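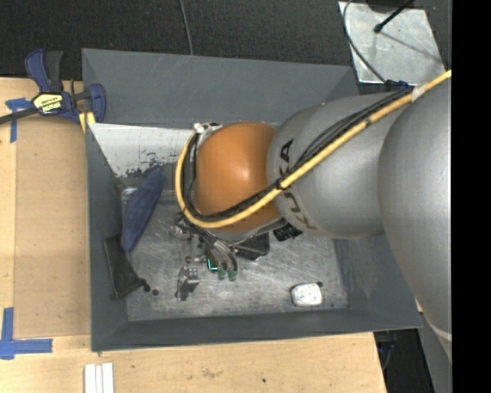
Varness Robotics Club Forum > Student Projects > Bin picking
Thread: Grasp rate stuck, demo is Sunday

prando_dan
Posted 7:42 pm

ok so need ideas fast. Senior project, bin picking, KUKA arm, two finger gripper with the green fingertips. Mixed junk in the gray bin, arm picks one thing at a time and drops it in the next tub. We logged 800 attempts since January and got 506 good picks. Need better than that by Sunday or Mr. Imai makes us demo the old conveyor thing again.

Worst ones are flat stuff up against the side walls. Gripper goes in, touches the wall, force limit trips, arm backs off, tries the exact same grasp again. Forever. Shiny things are bad too, depth just gives up on them.

Already tried: slower approach, more light, less light, new hand-eye calibration (twice)

gearsandtears
Posted 7:58 pm

what's your retry logic? sounds like you don't have any

prando_dan
Posted 8:01 pm

it retries

gearsandtears
Posted 8:03 pm

same grasp isn't a retry. Blacklist the pose after a fail. Keep a little list, anything within 2 cm of a failed grasp gets its score cut in half, clear the list when something gets picked. We did this last year for the sorting contest, took an evening

Maruyama_lab2
Posted 8:15 pm

+1 on that. Also is the bin fixed down? If it shifts even a few mm your wall model is wrong and you get those wall hits all day.

prando_dan
Posted 8:19 pm

clamped to the bench, and there's blue tape on the table. it's not moving

Maruyama_lab2
Posted 8:26 pm

Tape tells you it moved, won't tell you by how much. Touch off the rim with the arm at the start of every session, two sides and a corner. Then compare with whatever is in your config file. I'd bet a sandwich it's off.

d_higuchi
Posted 8:40 pm

Daichi Higuchi here, I did the cell before Dan's group. Couple things

- wall margin in the planner was set for the OLD fingers. new ones are wider. check finger_width, pretty sure I never updated it, sorry
- your cable loop. big yellow one swings out left of the wrist. If joint 6 goes way around it pulls tight and the wrist force reading drifts. I used to see fake contacts from that, nowhere near a wall
- limit joint 6 and see if the false trips go away before touching anything else

prando_dan
Posted 8:44 pm

finger_width is 18. measured the new ones just now... not 18. ugh

gearsandtears
Posted 8:45 pm

lol

toolpath_tess
Posted 9:10 pm

Going to be the annoying one. Just put a suction cup on it. Flat stuff by the wall is what suction is for, two fingers is the wrong tool and you're patching software around it

prando_dan
Posted 9:14 pm

can't, gripper is in the project spec. also no air line on that side of the room

toolpath_tess
Posted 9:17 pm

small vacuum pump on the bench. Prorkach kit, we have one in the cabinet, you could borrow it

d_higuchi
Posted 9:31 pm

Don't agree. Suction on cloth or pouch type things is miserable, leaks everywhere, and that bin has soft items in it. You'd trade one set of failures for another with the demo this close. And you'd have to redo the tool frame and payload. No.

toolpath_tess
Posted 9:36 pm

cloth you pinch, flat you suck. real cells use both

d_higuchi
Posted 9:38 pm

real cells have more than till Sunday

Maruyama_lab2
Posted 9:52 pm

Both of you are right, can we get back to his actual problem. Dan, for the flat ones try a push first. Fingers closed, come down beside the wall, drag the thing a few cm toward the middle, re-image, then grasp. Ours is dumb as a rock, fixed push length, and wall failures went way down. Costs you cycle time.

prando_dan
Posted 9:55 pm

cycle time isn't graded. pushing sounds doable. what speed

Maruyama_lab2
Posted 10:02 pm

slow. 50 mm/s to start. keep the force limit ON while you push, and somebody's hand on the stop teh first few times

s_imai
Posted 10:20 pm

Shigeru Imai. Two comments. One, change one thing at a time and log it, the report needs that. Two, the conveyor demo was fine and people liked it.

Also lab closes at 9, so why is everyone measuring fingers

prando_dan
Posted 10:24 pm

leaving now

prando_dan
Posted next day, 4:37 pm

update. Fixed finger_width, limited joint 6, added the blacklist. One at a time, logged, yes. False trips mostly gone, so that was the cable. Rim touch-off was 4 mm out on the long side so I owe a sandwich. Push is half written, it pushes but sometimes the wrong way, into the wall. sign error somewhere

Shiny stuff still bad. Anyone?

gearsandtears
Posted 4:50 pm

two exposures, merge the depth. or tilt your light so it isn't bouncing right back at the camera

toolpath_tess
Posted 4:53 pm

suction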